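Support Ticket: Heat pump dryer leaves towels damp and stops early
Product: Brisano heat pump dryer
Status: Resolved
Category: Laundry / Drying performance

Customer wrote:

Hello there, and thank you in advance for reading all of this, because I do tend to go on. We bought our Brisano dryer last April through the Skernanent store and until a few weeks ago I would have recommended it to anyone who stood still long enough. Lately, though, it shuts itself off well before the towels are ready. The display starts at 85 minutes on the Cotton program, and then somewhere in the middle it jumps down to 5, plays its little tune, and that's that. The towels come out warm on the outside and clammy in the folds. Shirts and sheets are mostly fine (my husband says they always were, but he is easily pleased).

I have emptied the water tank every time and I clean the door filter after every load, the way my mother taught me. No error code on the display. What else can I look at before I ask for a repair visit?

Support replied:

Hello, and please don't apologize for the length! It's a great help when somebody tells us what the display does. A dryer that jumps ahead like that usually believes the load is dry. There are two small metal strips inside the drum, just below the door opening, and they feel for moisture as the laundry brushes past. If they get a film on them from fabric softener or dryer sheets, they read the load as drier than it is.

Could you try the following, in this order?

1. Turn the dryer off and let the drum cool down.
2. Wipe both metal strips with a soft cloth and a little white vinegar, then again with plain water. Dry them well.
3. Open the lower flap and take out the second filter, the foam one. Rinse it under the tap, squeeze it gently and let it dry completely.
4. Run one load of towels only, with nothing thin mixed in, and no dryer sheet.
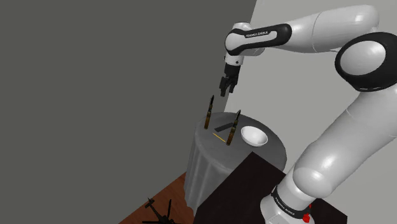 Simulated view: FRANKA EMIKA arm and round table

Please write back with how the towels feel and whether the time still jumps. There's no hurry at all, the ticket stays open.

Customer wrote:

Well, I had no idea there was a second filter! I'm a bit embarrassed to say what it looked like. I rinsed it in the laundry sink for a good long while and hung it over the faucet overnight. The strips had a dull, waxy feel and it took three goes with the vinegar before the cloth stopped dragging. I do use softener, and quite a generous capful, so I suppose that's my answer.

The first load of towels was much better. The time went down evenly until it got to 12 and then held there for a while, which worried me, but it carried on and finished by itself. The thick bath sheets were still a little cool along the hems. Is it normal for the time to stand still like that? I stood there watching it with my coffee, and I'm afraid the coffee got cold. 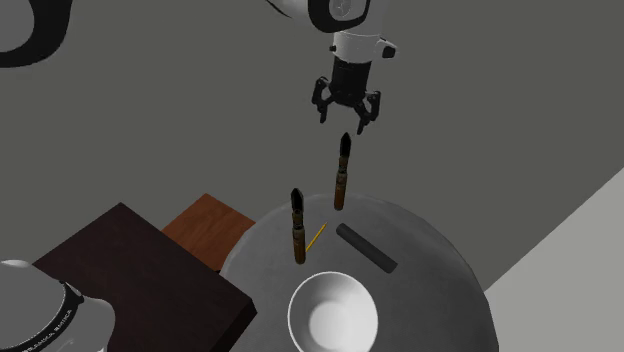
Grilska, Friday

Support replied:

Good morning! I'm so glad the towels are coming along. Yes, a pause near the end is normal on the sensor programs. The number on the display is an estimate, and the dryer waits there until the strips tell it the load has reached the level you picked. It can sit on the same number for roughly 13 minutes with a full load of heavy cotton.

For the hems, go into the settings and raise the dryness level by one step. Hold the Options button until the small sun symbol blinks, turn the dial one click to the right, and press Start to save it. It will remember this for next time. A faster spin in the washer helps as well, if your towels can take it, and do shake them out before they go in. They come out of the washer in such a tight rope sometimes.

You might also go easy on the softener with towels. Half a capful is plenty, and many people leave it out of towel loads altogether and find they soak up water better.

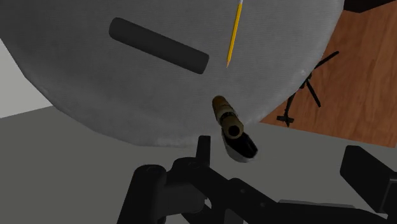
Can I put the foam filter back while it is still damp?
Let it dry all the way first. A damp filter slows the air down and lint clings to it, so leave it out overnight and don't run the dryer until it is back in place.

Customer wrote:

Four loads now and every one of them dry, hems and all! I raised the level the one step, and I've switched the washer to the faster spin. I've also taped a note inside the cupboard door about the foam filter so that it gets rinsed now and then by somebody other than me. Thank you for being so patient. You can close this one.

Support replied:

Wonderful news, thank you for letting us know. Closing the ticket now. If the time starts jumping again, wipe the strips first and reply to this same message, and it will reopen by itself.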